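From: Ifeoma Akpan
To: Daltwood community papers list
Subject: Re: Printing candidate statements in full

Merja Rautiainen wrote:
> We have two people running for the Daltwood water board and both sent
> statements. One is 30 words and the other is closer to a full page.
> Do you run them as they come in, or cut them to match? I would also
> like to know if anyone charges for the long ones.

Merja,

We set a limit of 1000 characters and send it to every candidate with the filing notice. Anything longer goes back to the candidate to trim. We don't cut it ourselves. The short ones run short. We have never charged for a statement, and ads are billed separately through the Ploto office.

The deadline is noon on Saturday, the week before the issue. Last June one statement came in at 1639 characters on the deadline day, and we held the space until the candidate sent a shorter one.

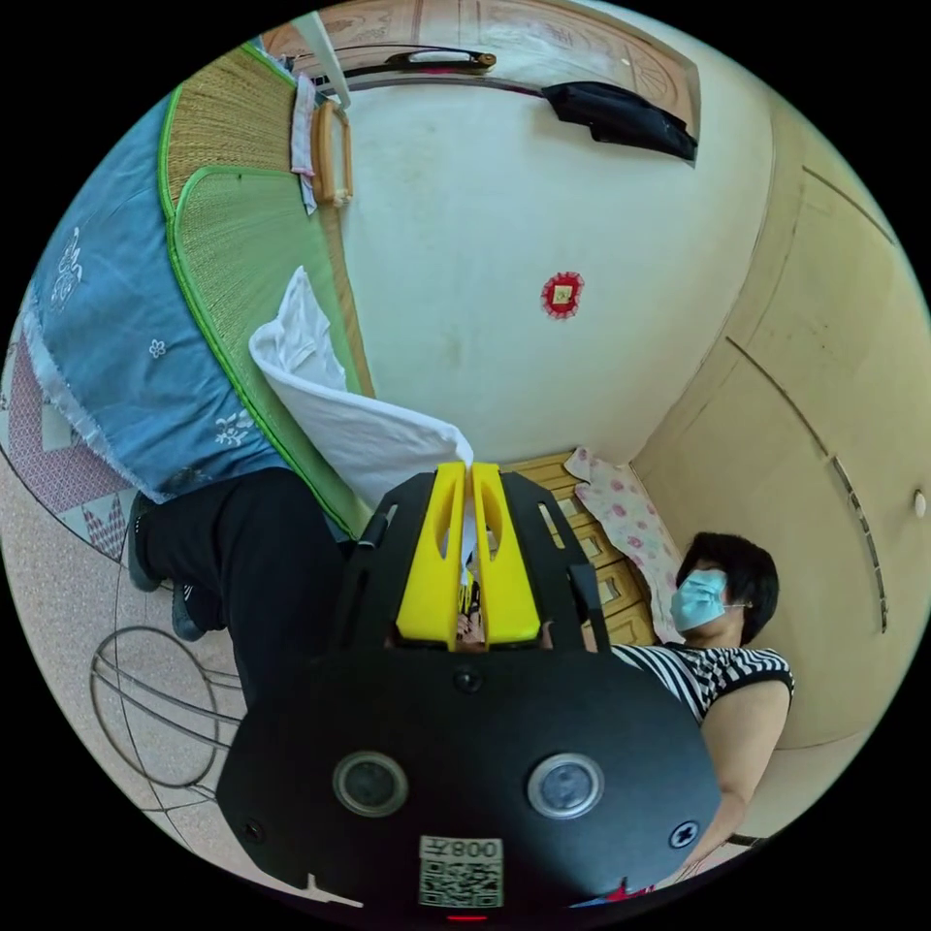 Woven mat with green edging and a folded white cloth.

Two other things. We list the statements in ballot order, and we don't run letters about the race in the last issue before the vote. The Murorico paper does run them, but only if they answer something already printed.

I can send you our notice if you want to copy the wording. Manninen has used it too, with a few changes for school board races.

Ifeoma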